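Frequently Asked Questions

Steren: learning to handle thin plastic bags from hand-held demonstrations

Last update: November

We receive many emails about this work, and a good part of them ask the same things. On this page we collect our answers. If your question is missing, please write to the project address at the bottom.

General

What is Steren?

Steren is a method for teaching a robot to open, flatten and empty thin plastic bags. It has two parts. The first is a way to record demonstrations by hand, without a robot. The second is a training procedure which gives more weight to the moments when the film changes its shape in a useful way. The code name for the bag dataset is Corkimley, and you will see both names in our files.

Why did you choose plastic bags?

We worked on towels and T-shirts before, and we believed that bags would be a small step from there. This was a wrong guess. A towel stays more or less where you put it. A thin bag moves when a person walks past the table, it sticks to itself, and it shines, so the depth sensor gives holes in the places where we need it most. We think a method that works on bags has a fair chance on other materials, but we did not prove this.

Who is doing the work?

The research is done in the manipulation group at Sketden. The robot arm experiments were made together with Rondonuwu, who lent us the cell and helped with the motion safety.

Is there a paper?

Yes, a preprint and a shorter workshop version. In the workshop version, the table with the ablations is missing because of the page limit. Please cite the preprint.

Recording the demonstrations

How do you record without a robot?

A person holds a tool with two fingers and a camera mounted on it. The tool has the same fingers as the gripper on the robot arm, and the camera sits at the same distance and angle. The person does the task with this tool on a normal table, and we save the video, the opening of the fingers and the position of the tool in space.

Why not use teleoperation?

We tried it first. With teleoperation, the person cannot feel when the film begins to slip, and most people became slow and nervous. They also learned to avoid the difficult grasps, so the data contained only easy ones. With the tool in the hand, the force comes back through the fingers directly. The price is that the position tracking is less exact than the joint readings of an arm.

Which tasks are in the dataset?

There are 3 tasks: flatten, open and empty. In "flatten" the bag starts crumpled and must end as a flat sheet with the handles on one side. In "open" the two layers must be separated at the mouth. In "empty" there is an object inside, and it must come out on the table without tearing the film.

How many demonstrations do I need for a new task?

In our experience, 100 demonstrations are enough for a first policy on one task with one kind of bag. With fewer, the policy learns to go to the bag but it closes the fingers at random heights. We did not test systematically how the number grows when you mix kinds of bags.

Do the people who demonstrate need training?

A little. We let each person practice for one session and we throw this session away. The most common mistake is to correct the bag with the free hand. A demonstration in which the free hand touches the film cannot be used, also when the result looks good.

How do you reset the bag between two demonstrations?

We pick it up, press it into a ball with both hands, and drop it from the height of the elbow. We know this is not a scientific definition of "crumpled". In the preprint we compare the starting shapes by the area they cover seen from the top, and the spread is wide enough for our purpose. Please do not fold the bag for a reset. The film remembers folds, and the policy will then look for them.

The method

What is the main idea, in simple words?

In a long demonstration, most of the frames show the tool going somewhere. Only a few of them matter for the result. We measure how much the visible outline of the film changes over a short window, and whether the change goes in the direction of the goal. Windows with a useful change get a higher weight in the loss. The rest of the training is ordinary imitation learning.

How do you find the outline when the bag is transparent?

This was the hardest part for us. A normal segmentation model takes the object inside the bag, or the things behind it, as a separate item and cuts a hole in the film. We fine-tuned a small model on our own labels, where the labelers had to mark the film also in the places where you look through it. 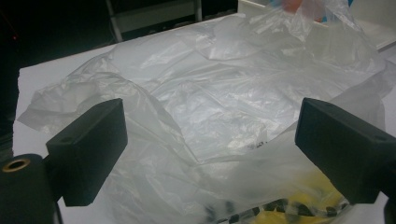 Crumpled bag between the two fingers, with a yellow object faintly visible through the film at the lower right.

In such a view, the correct label for the yellow area is "film". The same is true for the red-orange smudge behind the upper folds. Our labelers found this rule strange in the beginning, and we had to correct a part of the early labels.

Does printing on the bag help or disturb?

Both. Printed marks give the network something to follow on a surface that has almost no texture, and flattening improves. But if all the training bags have the same print in the same place, the policy uses the print to find the mouth of the bag, and then it fails on a bag without print. We now mix printed and plain bags in every training set.

Do you use depth?

No. The final system uses color images only. The depth on thin film was so unreliable that adding it made the policy worse in two of the three tasks, and in the third one it made no difference.

Is there a model of the physics?

No. We made a simulator with a mesh for the film, and it looks nice in videos. The policy trained in it did not transfer to the real table. We keep the simulator in the repository for those who want to improve it, but we give no support for it.

Results

How well does it work?

For "flatten", the policy succeeds in 90 percent of the trials with bags of a kind it saw in training. "Open" is clearly weaker, and "empty" is between the two. The full numbers, with the conditions, are in the preprint. We ask you not to quote the first number alone, because flattening is the easiest of the tasks.

What counts as a success?

A person who does not know which policy was running looks at the final state and answers yes or no from a written list of conditions. Each trial has a limit of 3 minutes. If the film tears, the trial is a failure, even if the final shape is correct.

What are the typical failures?

The most frequent is grasping both layers when only one is wanted. From the camera on the tool, one layer and two layers look almost the same. The policy lifts, the mouth stays closed, and it repeats the same grasp in the same place. We added a small random shift after a failed lift, which helps but does not solve it.

The second failure is related to the edge of the table. When a fold hangs over the edge, its weight pulls slowly on the rest, and the bag slides away from the position that the policy expects. In the demonstrations people feel this and react early. The policy reacts late.

Does the weighting really make the difference, or is it only the data?

We asked this ourselves. With the same demonstrations and no weighting, the policy still learns "flatten" quite well. The gain from the weighting is large for "open", moderate for "empty" and small for "flatten". If your task is only flattening, you can skip our procedure and save the labeling work.

Did you test other lighting?

Only partly. Almost all the data was recorded under ceiling lights. On one Tuesday with strong sun from the side, the bright spots on the film moved so much that the outline model became unstable. We have not repeated this test in a controlled way, so please treat it as an observation and not as a result.

Using our material

Can I use a different gripper?

Yes, if the hand tool and the robot have the same fingers. We tried once to change only the fingers on the robot, for a softer pair, and the performance dropped so much that we stopped the test. Record again with the new fingers.

Can I use the data for a commercial product?

The present license allows research use only. For other uses please contact us before you download.

Why are some recordings missing from the numbering?

They were removed after the quality check. We decided to keep the original numbers, so that older result files still match.

Will you release the trained policies?

The policies for "flatten" and "open" are available now. The one for "empty" will follow when we finish the new evaluation with heavier objects.

I found an error in a label. What should I do?

Please send the number of the recording and the time in the video to the Steren project address. A screenshot is welcome but not necessary. We collect the corrections and include them in the next version of Corkimley.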